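November 10, 2025 – sim collection, room navigation set

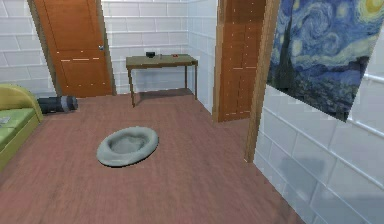
Do we need more episodes before the next training run? Probably fewer, and better ones. We have 2703 now, and most of what I opened this morning teaches the policy to drive straight ahead.

Pulled 50 at random. In over 10 of them the instruction was "go to the pet bed" and the bed was already out on open floor with nothing near it. Any policy that heads for the gray blob passes. Jabari calls this a warm-up split. Fine, but then it shouldn't be counted in the success rate, and right now it is.

Also not convinced by the randomizer. White tile on the walls, reddish-brown floor, the Van Gogh – I'd like to see the same layout with all three swapped before I believe a word about generalization. Tegan says the Sowa config does swap them. I found 2 texture sets in the output folder. Either the config isn't being read or the seed is fixed. Asked her to check the log.

Door targets are worse. "Go to the door" when there's more than one wooden door in the room: the label picks one and the text doesn't say which. Waldemar wants to keep these as "ambiguous but useful". Useful for what? Leaving them out until somebody rewrites the instructions.

To do:
- rerun the Sowa job with a new seed, diff the textures
- tag open-floor targets, report them separately
- Edmund to send the door list

Training run on hold until the diff is in.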